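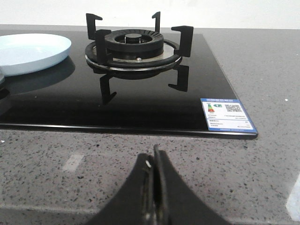
Re: Gas hob on a new quartz worktop, cut-out clearance

Page 4

plinth_and_pelmet
Cut-out is 758 mm wide in the Miltau quartz. Hob instructions ask for 52 mm from the rear edge of the cut-out to the wall. The fitter left less. Does it matter if the wall is tiled?

Siliņa_R
Yes. The figure covers the wall behind the tile as well. Tile passes heat to the adhesive and the board.

gritstone
Disagree in part. Most makers give one figure for all walls and it is set by the worst case. Cement board and porcelain would not trouble me. Plasterboard would.

Siliņa_R
The warranty does not distinguish between them. Neither will the gas engineer.

oddjob758
More worried about the quartz. Resin binder, and the cut-out corners are where it cracks. What radius did they cut?

plinth_and_pelmet
Square, as far as I can tell from underneath. Front rail is 445 mm long and doesn't reach the corners.

oddjob758
Then I'd sort that first. Square internal corners concentrate stress. Ask Prornow whether they will re-cut on site.

gritstone
On site is messy but possible. Wet cut, hob out, gas capped by someone registered. Support the front rail before anyone leans on it.

Siliņa_R
Agree on the corners. Still move the hob forward if the cabinet allows it.

plinth_and_pelmet
Cabinet allows a little. Prornow are coming in May. Will post the new measurements.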